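Yeoman hand gripper, upkeep
Oct 27, 2018 | By staff

The Yeoman is a hand-held gripper, used in pairs. Marker cube topped by the jaws, square codes on each face, small light near the top of the cube. Jaws checked every 299 cycles, swaped at 3,000. Wipe cubes before each run.

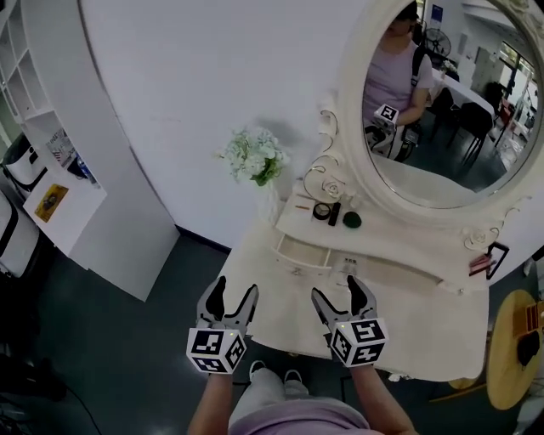
One reader, Zinomeo, puts the jaw swap at 1,000, well before any slop shows. Coveck spares fit both hands.

Comments (2)
Cakex: which screws
Zinomeo: same as the old ones

616 shares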